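Week six of teleop, or whatever this is

Quick one tonight, it's November and dark by the time I get home and I still have dishes.

Demo count is at 141. Should be 140 but I did one twice without noticing and Hanne says leave it in. So 141. Shoes and slippers only, one shelf. We moved off the cups task for now, cups were making everybody cranky.

How it goes – headset on, gloves on, wait for the hands to sync, and then you're the robot for a while. You bend, it bends. Sort of. There's a lag, small, but you feel it in your neck. First couple of days I kept overreaching becuase my brain wanted my own arm length back. Now I overreach at home instead, knocked a glass off the counter at breakfast.

Slippers are harder than sneakers. Didn't expect that. A sneaker has a heel you can pinch and it mostly stays a sneaker while you lift. A slide just wants to spin. Tried pinching the sole edge, tried both hands, tried scooping from the back. What works best for me is fingers in under the strap, then lift slow. Santeri Lahtinen does it totally different, thumb on top of the strap, and his are faster than mine. Annoying.

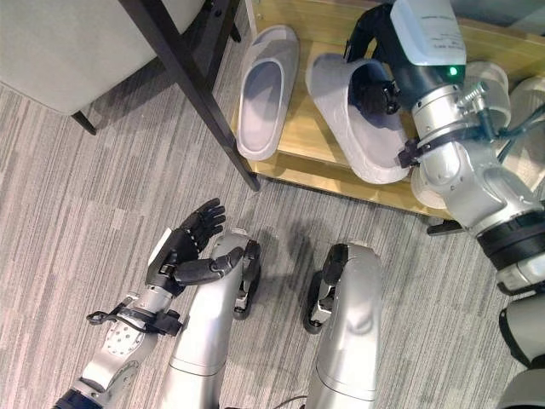

Does it matter if two people teach the same grasp in two different ways? It matters less with a lot of demos and quite a bit with a small set like ours, where the policy can end up halfway between the two and grab air.

So we had a talk about it. Hanne Juntunen runs the training side and she wants one style per task until the numbers are bigger. We voted. Strap style won, mine, so Santeri has to relearn and I am being very mature about it.

Other stuff from this week, no order:

The Ekgate update made the left hand twitchy when you're not using it. If you park it palm up and keep your own hand relaxed it calms down. Mostly. I threw out 4 demos where the idle hand wandered into the shelf and I didn't notice til playback.

Playback takes forever btw. Trim the start, trim the end, mark the grasp, write the label. Bosden is supposed to do the trimming by itself and it does, badly. It cut off one right at the lift.

Don't hurry the release. I keep letting go before the sole is flat and then the slipper tips and I go back to fix it, and now there's a fix in the demo that the robot will happily learn as part of the job. Hanne caught two of mine. Put it down, wait a beat, open the hand, back out the way you came in.

Also breaks. I get sloppy after 6 in a row, can see it in the playback, the approach gets all wobbly. Take the headset off, look at a wall, drink something.

Next is the Ahonen shelf, which has two levels – so crouching. My knees are thrilled. Kustier wants a test run on it before the end of the month and I said sure before I thought about it.

Ok dishes. More when the first policy is trained, if it picks up anything at all I will be unbearable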